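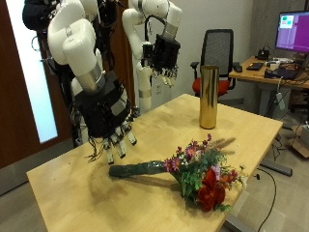
DRUSORA, November 2023

Roy Hartley has had the two-armed cell back on its feet since we last wrote, and he'd like everyone to know the bouquet and the gold vase are staying on the table for now, so please leave them be! Most of his time has gone into the cables that run down to the black hands (he checks them every morning, bless him).

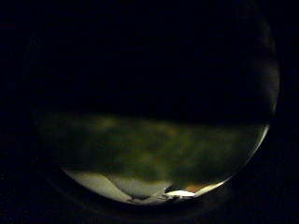

Photo: Shirley Inskip

The wrist camera gives a dark, blurry view this close in, partly murky green with a bright spot low down, and Roy has asked Catrin to go over the lens and the focus before January. If you're on cleaning duty, use the soft cloth, go gently around the fingertips, and write it in the log afterward.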